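Trusthorpe workshop opens its doors to people who want to teach a robot

May 25, 2019

A small robotics workshop in Trusthorpe is to let members of the public guide its robot arms through everyday jobs, and will keep the recordings to train the arms to do the same jobs on their own.

Grarker, which moved into its present rooms over a former chandler's shop two years ago, builds low-cost tabletop arms for colleges and small manufacturers. Until now the teaching has been done by its own staff. The firm says that has left it with a lot of recordings made by the same few people, who all tend to pick things up in the same way.

Under the new scheme, called Minden, visitors will book a session of 30 minutes at one of the benches. They will be shown how to move an arm, given a task and asked to repeat it until the time is up. The first tasks are plain ones: putting a lid on a tub, folding a tea towel in half, sorting cutlery into a tray and passing a sponge from one arm to the other.

There are two ways of doing the teaching. In the first, the motors are slackened and the visitor takes hold of the arm and moves it by hand, while the position of each joint is stored. In the second, the visitor stands back and works the arm by remote control, using either a handheld controller or a smaller copy of the arm that the larger one follows.

Grarker says most beginners find the first method easier to understand, but it has drawbacks. A person's hands can get in the way of the camera, and moving two arms at once is awkward for anyone working alone. Remote control takes longer to learn. The firm expects visitors to need most of their first session before they are making recordings good enough to keep.

A trial was held over the winter with students from Paiva, a training centre further down the coast. They made 203 recordings of the tub and lid task. Staff threw out those in which the lid was dropped or the arm was stopped by its safety limit, and used the rest to train a control program. The arm then managed the task in 7 tries out of ten with tubs it had been shown before. With a new tub of a different height it did less well, getting the lid on in 4 tries out of ten.

The firm put the poorer result down to the students having been given the same tub in nearly the same place each time. For the public sessions the objects will be swapped often, and visitors will be asked to set them down wherever they like within reach of the arms. They will also be told to carry on if they fumble something. A recording in which a sponge is dropped and picked up again can be useful, Grarker says, as it shows the arm how to recover.

Sessions are free and open to anyone over 16. No experience is needed, though visitors are asked to tie back long hair and to take off loose scarves and bracelets. A member of staff will be at each bench throughout, with a switch that cuts the power to both arms.

The recordings will hold the movements of the arms and video of the tabletop. Visitors' names will be kept apart from them, and anyone who changes their mind can ask for their recordings to be deleted up to the end of the month in which they were made. Sound will not be recorded.

Evening places will be offered first, with Saturday mornings to follow if there is enough interest. The rooms are up one flight of stairs and there is no lift. Grarker says it is looking for a ground-floor space in the village where a bench could be set up for those who cannot manage the climb, and would like to hear from anyone with a suitable room.

The scheme will run until the end of September. After that the firm plans to release the recordings without charge to schools and colleges, along with the drawings for the table mounts and a short guide to setting up a pair of arms. It has not decided whether to run the sessions again next year.

Bookings can be made at the workshop on weekday afternoons or by post. Those coming by car should use the beach car park, as the yard behind the building is needed for deliveries.

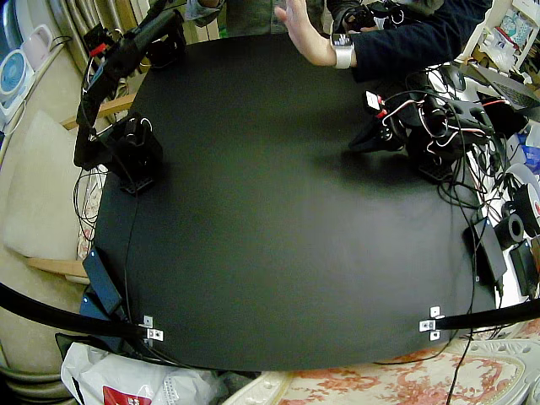
Two robot arms at a black-topped bench, with a handheld object held at the far side.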